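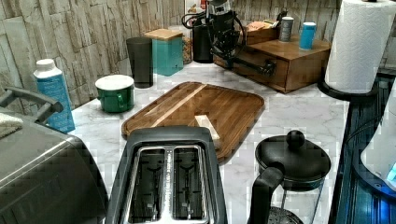 Counter checks are my favourite part of the Prallden kitchen round, and I'm delighted with how this one went. The list is the same one we use in all the shared kitchens on Pludley Row, with my comments under each line so whoever does the next round can see what I was looking at. The toaster was the first thing I went to. It's a two-slot with the openings facing straight up, and the stone tiles behind the counter are far enough back to leave it plenty of air. The big steel oven on the left has a folded cloth lying on top, so that one gets a proper comment further down!

Search this site Go

Kitchen counter check, Prallden, April round
Marks: OK / SORT (put right the same day) / ASK (needs someone to look at it)

1. Toaster
Slots clear of anything that isn't bread: OK
Crumb tray pulled out and emptied: SORT, done
Nothing hanging or leaning over the slots: OK
Comment: The crumb tray was fuller than I'd like. I emptied it over the bin, gave it a wipe and slid it back in. Please do unplug first, every single time, and let it cool before you go anywhere near the tray. It's a two-minute job and so satisfying.

2. Countertop oven
Top of oven clear of cloth, paper and packets: SORT
Door closes fully: OK
Both knobs turn and return to off: OK
Lead undamaged, plug not warm after use: OK
Comment: Cloths on top of ovens are the thing I mark most often, in every kitchen I visit. The metal up there gets properly hot and a tea towel can scorch before anybody smells it. A hook by the sink would be brilliant. I've put one on the Flurgate order along with the new bin lids.

3. Coffee things
French press glass free of chips and cracks: OK
Plunger goes down straight: OK
Stands back from the front edge: SORT
Comment: Lovely to see a press being used, I have one at home and wouldn't be without it. Do run a finger (carefully!) round the rim when you wash it. Any nick at all and the glass goes in the wrapped-breakables bag. And keep it well in from the edge, where a sleeve can't catch the handle.

4. Snacks and packets
Crisps and snack bags kept off hot appliances: OK
Opened packets clipped or decanted: ASK
Cereal closed at the top: ASK
Comment: Full marks for giving the snacks a tray with raised sides. The Deep River crisps have one half and the Stacy's are in the other, well away from the oven, and you can lift the whole lot off when you want to wipe down. I do wish more kitchens did it this way. The cereal box, the Cinnamon Oat one, is fine up against the back wall, but have a look inside and fold the liner over if it's been left open.

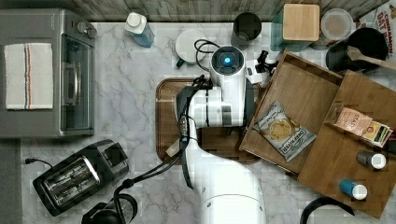 5. Jars and canisters
Lids fit snugly: OK
Contents labelled with name and month opened: SORT
Tall things at the back, short things at the front: OK
Comment: The teal canister with the wooden lid is a beauty, and the lid fits well. Neither that nor the clear jar next to it had a month on, so I've left a roll of labels and a pen in the drawer. We've got tenants with nut allergies on two of the floors, and anything decanted needs its name written on it, even when it seems obvious to you. Sundaram sent us 16 rolls of those labels, so nobody needs to be sparing with them.

6. Boards and wooden things
Board dry on both faces before it's put down: OK
No splits or raised grain: OK
Nothing left lying on the board between jobs: SORT
Comment: What a board! Big, heavy, rounded corners, and the lighter strip running across the darker wood is gorgeous. A board that size deserves looking after, so oil it every 3 months and never let it soak in the sink. I would clear it completely between jobs, even of small things.
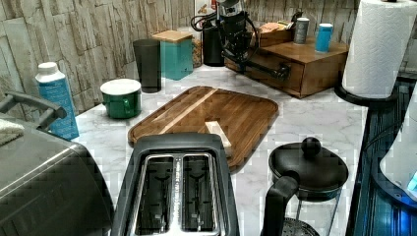

The other thing with a heavy board is slipping. Put a damp cloth or a rubber mat underneath when you're chopping, and take it away again afterwards so that the underside can dry. Raw meat goes on the plastic boards in the cupboard, please, never on the wood.

7. Sockets and leads
No lead crossing the hob or sink: OK
No more than one heating appliance per extension: OK
Comment: All good. The 5 sockets along here were tested in the last round and I've no worries.

Items to put right: the oven top, the labels, the press and the board, plus a peek at the open packets. Out of 11 kitchens on this round, Prallden is easily among my top 3, and I'm looking forward to seeing it again with the hook up.

Filed under: Shared kitchens, Checklists, Fire safety at home

We use cookies to remember your settings. Accept Manage choices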